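Week 6: Reading an Old Building from the Inside

Bring the Dumholm reader, pages 300 to 332. Those who left it on the bus in September may share.

Last week we did facades, which are what a building wants you to think of it. This week we look at everything the owner paid for and hoped you wouldn't notice.

Terms you should know by Friday's quiz, which has been moved, so by whenever the quiz is:

Chase: a groove cut in a wall to hide a pipe.
Dropped ceiling: a second ceiling hung below the first. Usually hides ducts, sometimes a much nicer ceiling.
Exposed services: pipes and wires left in plain sight. Once a sign of a tight budget, now a sign of a large one.

Case study: the Flosemer mill. Built for 677 looms, it has since been a warehouse, a roller rink and, for one bad winter, a theater. Each tenant added pipes and none took any out. Read Hosoda's short essay on this before class. It is dry, but so was the rink by the end.

When you draw a room, start at the top. Students draw floors because that's where their feet are. Look for lines that cross the pattern of the ceiling — those were often put in later, by someone in a hurry.
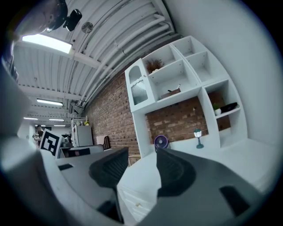 Emrys Ruddock
Lecturer, Building History

White pipes against a white corrugated ceiling are a good test of your pencil. Draw the grooves lightly and let the pipes cut across them.

Assignment: one ceiling, drawn from below, with a note of no more than 760 words. Hand it in on paper. I do not open attachments.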